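Choosing a gripper for unplugging drive cables inside PC cases

Posted in Grippers and End Effectors, March 2024

Jeptoo Gachanja

Hello everyone, and sorry in advance for the length of this one! I help run a small refurbishing workshop where we strip old office desktops, test the parts and send them back out to people who need a computer. For a few months now we've been trying to get an arm to do the fiddly bit in the middle, meaning the drive cables, and I'd dearly like some advice before I spend more of our money.

We have two grippers on trial. One is the Zonine parallel gripper with long flat black fingers, and the other is an Issahaku with softer, rounder tips that a supplier in Amurwood let us have on loan. The Zonine is lovely and stiff, and it gets between the power supply and the drive bay without much fuss, but its linkages spread out behind the fingers and I worry about them catching on the memory slots. The Issahaku is slimmer all the way back but it does let go of things when you least want it to.

The case we practise on is a Dell tower laid on its side, and we work with the wrist camera, so what follows is what whoever is steering gets to look at.

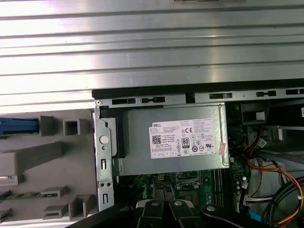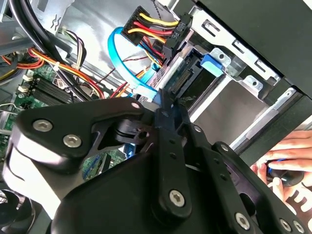 My trouble is mostly with the SATA data plug. It's flat, it's small, and if the fingers come in even slightly twisted they push the cable sideways when they should be pulling the plug straight out. We have tried 8 approaches from different angles and only 4 were any good. I'm also wondering whether the camera is too close, as the fingers hide the very thing you're trying to grip once you're nearly there. Would you change the fingers, the camera, or the whole gripper? Our budget is around 450 pounds, and I would much sooner spend it once.

Flellen

What a nice project. I'd keep the Zonine and change the fingertips. We do something similar with network gear, and plain flat tips were hopeless on thin plugs until we glued on narrow rubber pads and filed a shallow notch across them, so that the plug sits in the notch and can't roll. It took an afternoon and cost next to nothing. Do one finger first and try it by hand, with the arm switched off, before you do the other.

On the camera, I'd leave it where it is and add a second one off to the side, fixed to the bench. A cheap webcam is fine. You use the wrist view to get in and the side view for the last little bit, and after a day or two your eyes swap between them without you thinking about it. Do watch out for shiny panels, though. Ours threw so much glare that we ended up hanging an old tea towel over the lamp (a proper diffuser came later, I promise).

One more thing, check whether your SATA plugs have the metal locking clip. If they do, you have to squeeze it before you pull, and no amount of clever angles will help.

benchmouse

get a smaller gripper. we had the same bother and swapped and it was fine

Jeptoo Gachanja

Thank you both! I hadn't thought of notching the pads, and we have plenty of rubber sheet left from another job, so I'll try that this week. Benchmouse, could you tell me which one you swapped to, and how wide it opens?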